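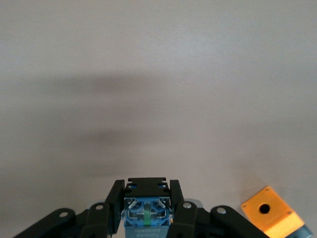 A smooth, matte tabletop.

Care of Work Surfaces

1. Mix 3 drops of mild soap into 500 ml of lukewarm water.
2. Dampen a soft cloth and wipe in straight, overlapping passes.
3. Lift small items, such as blocks and trays, and wipe the area beneath them. Items are to be returned to their usual places.
4. Dry with a clean cloth. Abrasive pads must not be used. 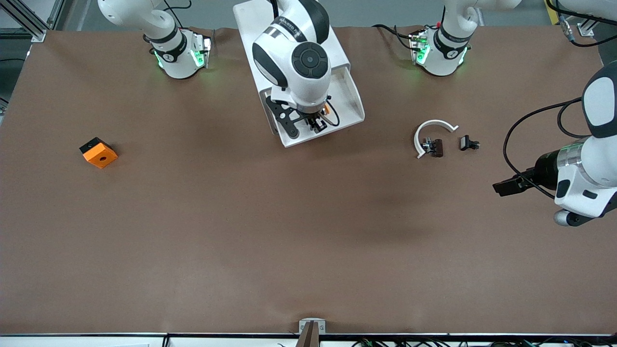 Siebe Vermeulen: Does step 4 also apply to oiled wood?

Liesbeth Aerts: We use half the soap at Clurnley. Less streaking.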